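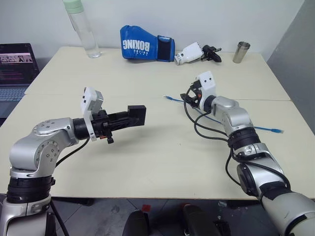
¿Cuánto hay que reservar para poner en marcha un puesto de dos brazos?
Bastante más que el precio de los brazos. La oferta comercial rara vez incluye cables, recambios ni las horas de quien lo instala.

4. Planificación de la compra

Esta sección se completa antes de firmar el pedido. Los plazos del catálogo de Vurnex conviene leerlos con reservas.

4.1 Pida la oferta desglosada: brazos, pinzas, sensores, soportes y cableado en líneas separadas. Un precio «llave en mano» no permite comparar nada.

4.2 Mida la mesa y el hueco hasta la pared. Los folletos dan el alcance máximo del brazo, que sirve de poco si el codo tropieza con una mampara.

4.3 Reserve 700 euros para cables, bridas y fijaciones. En el puesto de Wundanau esa partida figuraba a cero y hubo que abrir un segundo pedido en agosto.

4.4 Incluya 3 juegos de dedos de repuesto por pinza. El proveedor le dirá que con uno basta.

4.5 Presupueste 16 horas de montaje y 8 de calibración. Dušan Hubáček, que revisó esta guía, considera optimistas ambas cifras.

4.6 Exija por escrito el plazo de reparación y quién paga el transporte.

Nota: la ampliación de garantía de Beneš excluye las piezas de desgaste. Lea la lista de exclusiones antes de pagarla; en nuestro caso dejaba fuera casi todo lo que se rompe.

Nota: el software Undley se licencia por brazo. Un puesto doble necesita dos licencias, aunque la demostración se haga con una.

PRECAUCIÓN: No calcule la amortización con los tiempos de ciclo de la demostración. Use piezas propias, incluidos los cables flexibles si va a manipularlos, y mida durante un turno completo.

PRECAUCIÓN: No acepte la entrega sin probar la parada de emergencia con ambos brazos conectados.

4.7 Guarde la oferta firmada junto con el acta de recepción (véase el apartado 5.2).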